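Sheet Metal Bins on the Workbench: What Wears, and What to Do About It

Small-parts bins are bought by outside dimensions and load rating, and then forgotten. A bin that lives on a shelf can be treated that way. A bin that sits on a bench and is reached into all day cannot, and the difference shows up first in the finish.

The bench bin is a simple object: an open rectangular box with a flat floor and walls that lean outward. The lean does two jobs. It gives the hand or tool room to approach a part lying against the wall, and it lets parts slide back toward the floor when they are pushed aside. The cost is floor area. For a given opening, every degree of slope takes something off the flat surface where parts can lie without touching each other.

Gray paint over steel remains the usual choice. Landholm sells its bench series in one gray and lists the 3259 as the mid-depth model. Dirix offers a similar box with a heavier rim. Both hold up well to weight. Neither maker says much about abrasion in its literature, and abrasion is what a bench bin gets.

Where the wear goes

Rectangular blocks are hard on paint. Each one has edges and corners that meet the surface at a small contact area, and a block dropped from the rim does most of its damage in the first touch. The floor takes this as a field of fine scratches that eventually merge into cloudy patches. The walls take it differently. Contact is concentrated in a band, usually high up on one wall, and the finish there comes away in chips and vertical scrapes while the lower part of the same wall stays smooth.

The blocks wear too. Painted or colored stock loses its color along the edges well before the faces, so an old green block has a pale outline. For sorting by color this matters very little, as the faces carry enough of it. For parts that will be seen in finished work, it is a reason to pad the bin.

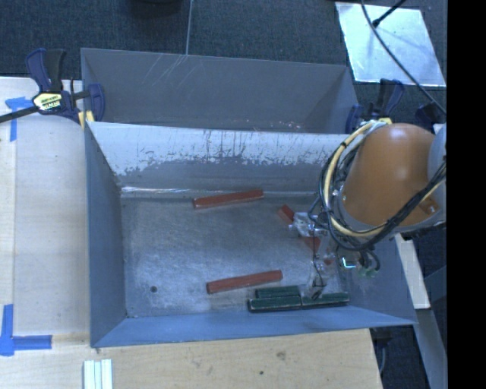
Choosing a layout

Two bins, one behind the other, suit most sorting and transfer work. The full bin goes nearest to the work and the empty one directly behind it, so that a part travels in a straight line and clears only the shared rims. Side by side is better where both bins are in constant use, but it takes more bench width than many shops have.

Long parts should be given a floor longer than themselves by a comfortable margin. Without it they come to rest with one end up the wall, and a part propped at an angle is slower to pick than one lying flat. Blocks that settle against the near wall are the other common nuisance, and the remedy is to stop filling before the floor is covered. A single loose layer picks faster than a heap.

Color should be considered together with the bin. Red and dark green both separate well from mid-gray under ordinary light. Dark green is the weaker of the two in a shaded corner. Bare metal, where the paint has gone, reflects enough to confuse a quick glance, and a bin worn bright along its seams should be turned or relit - a matte lamp cover is cheaper than a new bin.

Liners and refinishing

Golestani makes a cut-to-fit rubber liner 2 mm thick. It quiets the bin considerably and protects the floor, but it will not stay on a sloped wall without adhesive, and a thicker sheet lifts at the corners. Cindby's brush-on coating covers the walls as well. It needs 3 coats on bare steel, with the surface scuffed first using 80 grit and wiped clean.

Holes in the floor should be left uncovered by either product if the bin is ever washed. Trim the liner back from the edge of the hole, or mask it before coating and pull the tape while the last coat is still soft.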